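Open day at the Jolus calendar works, Drenham
07/09/2026

Writing this on the train with a sore back and a tote bag full of misprints, so forgive the state of it. Will tidy up later. Probably won't.

Jolus makes wall calendars. Also desk ones, the long skinny ones for the fridge, and those shift planners you see in the back office of every garage. They open the doors once a year and they do it on the Monday of the long weekend, so the people who make the holidays lists for everybody else spend their own holiday at work. They get the day back in November, I asked.

Got to Drenham early. Nothing open by the station except Fuchs, a bakery with a handwritten sign in the door saying HOLIDAY HOURS and then no hours under it. They were open. Cheese roll, coffee, walked it. It's uphill and I wouldn't do it in August. There's a bus but it was running on the Sunday timetable and I missed the only useful one.

Line at the gate by the time I got there. Lots of families, a few teachers, one man in a Jolus sweatshirt who turned out not to work there, just a fan. You get a sticker with your tour time on it and then you stand in the yard till they call you. They took us in groups of 6. Mine was the second group after the coffee urn ran out, which is how I remember it.

Our guide was Tia Bellamy, customer service most of the year, guide for the day. Talks fast. She takes the calls when somebody finds a mistake, and she said right at the start the calls come in January and they are never about the pictures. They're about a bank holiday on the wrong square, or a long weekend that somebody booked a flight around. One year Easter Monday was printed in the regular black instead of red and a dental practice opened for it. Full staff, no patients. She told it very flat and I laughed too loud.

First stop, paper store. Pallets, big rolls, smells great. Cold in there. Not much to say, we went through it quick.

Then the press hall. Only one press running for the visitors, the rest had their covers on. It was doing the Flakari for next year - that's the plain one with the big numbers, no pictures at all, their best seller by a mile according to Tia. The sheets come out so fast you can't read the month. An operator pulled one out and let the kids look at the red through a magnifier. The red is a separate ink just for holidays. Every holiday square has to go through that one unit, and if the plate is a hair off you get a number with a pink ghost next to it. That's where my tote bag came from, they were giving the ghosts away. I have a lot of Octobers.

Loud in there. They gave out foam ear plugs and half the kids lost theirs before the end of the hall.

After that up the metal stairs to the part I came for, the dates room. It's a normal office. Carpet tiles, desks, a wall of old calendars going back decades, all turned to the same month. Dean Mottram runs it and he's been doing it long enough that he knows which weekday Christmas falls on for years ahead without looking. People in the group tested him and he was quick. I'm sure he gets this at every party.

He gave us the talk of the day. The calendar you buy in the fall was settled a long time before. Most holidays are easy, fixed date or fixed Monday, done. The trouble is the ones that move, and the ones where two of them land on top of each other. When that happens one of them slides to the next free weekday, or it doesn't, and it depends who you ask and where they live. He had a big sheet on the table with two versions of the same week on it, one for customers on one side of a state line and one for the other. Same week. Different days off. He said the mail he gets about that single week fills a folder.
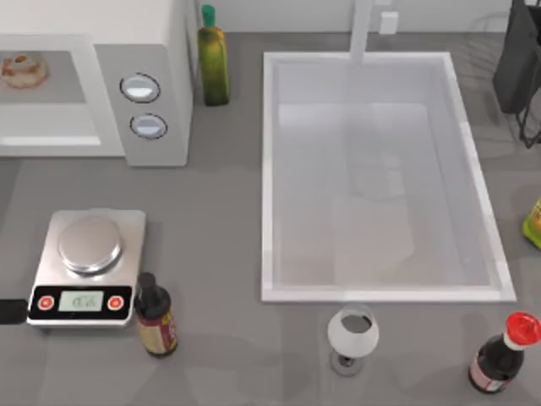 Who decides which holidays get printed in red? The dates room does, working from the official government lists for each region they sell in, and anything that isn't on an official list goes in small black type or gets left off.

So Mother's Day, small black type. Halloween, small black type. The fan in the sweatshirt wasn't happy about Halloween and said so. Dean said he hears it a lot.

The other thing people write in about is the gap days. The stray Friday between a Thursday holiday and the weekend, that sort of thing. Some countries have a word for taking it off, bridge day or similar. Jolus tried shading those squares pale gray one year, thought it would be a nice touch for folks planning their leave. Bosses hated it. A couple of big office customers said it was encouraging people. They pulled the shading the next year and then got complaints from everybody who'd liked it. It's coming back on the Flakari only, as a tiny dot in the corner of the square. I've seen the dot. You'd miss it if you weren't told.

Somebody's kid asked whether you could just make up a holiday and print it and see who took the day off. Dean said a temp did that once, before his time, and that it's why two people sign every page now. Wouldn't say what the holiday was. Tia wouldn't either. I tried again on the stairs.

He also does the stress test, which I hadn't thought about. When a late extra holiday gets announced, a one-off, some big national event, the calendars are already in the shops. Nothing to be done for those. So they print stickers. A little red number on a clear sheet, and it goes in an envelope to anyone who asks, free. He held one up. It's the least exciting object I've ever wanted. They had none to spare.

Down again to binding. Wire, staples, the little hanger thing at the top. They let us have a go at the hand punch, which is older then everyone in the group and takes your whole weight. I made a desk calendar that starts in April because I picked the sheets up in the wrong order. Keeping it. The woman next to me made a perfect one and was kind about mine.

Lunch was in the canteen. Soup, bread, a table of cakes from Fuchs (so that's why they were open). Sat across from a school secretary who comes every year and goes straight to Dean with a list. Her thing is term dates. Jolus doesn't print term dates, too many districts, too many changes, and she thinks that's lazy and told him so again this year. He wrote it down. She says he writes it down every year.

We got onto leave. Everybody at the table had the same trick, you find the week with a holiday already in it and put your days round it. Take 4, get the whole week and a weekend on each end. One guy had his planned all the way out on his phone and was asking Tia for an early look at the year after next. She has it. She wouldn't show him. Seems they hold it back till the lists are confirmed, on account of the people who'd book on it.

The shop. Long line, cash or card. Seconds table by the door is the thing to go for, most of it is fine, a crooked hanger or a bit of ghosting. Don't bother with the mugs.

What didn't work so well. The yard is no fun if it rains, there's one awning and the stroller crowd had it. Signs to the restrooms pointed at a locked door for most of the morning. The tour is long for small kids and there's nothing for them in the dates room, mine would of been climbing the desks. And you can't hear the guide in the press hall at all, so ask your questions before or after.

Going again? I think so, yes. I'd want to see the proofing, when the whole team sits and reads numbers out loud to each other, but that's not on the open day and Tia didn't think visitors would stick it out. I would. Put my name on a list anyway.

If you go, it's free but you need to sign up, and the early slots are gone first. The bakery is on the left coming out of the station. Take the bus if there's a bus. Train's pulling in, photos of the misprints when I've slept.

Recent visits
- The salt fair, in the rain again
- A morning at the flag makers
- New Year's parade workshop: glue, mostly
- Where the bunting goes in winter

Get new posts by email. Enter your address and hit Subscribe. You can unsubscribe at any time.

We use cookies to remember your settings and to see which pages get read. OK | More

Contact | About | All text copyright of the author | Back to top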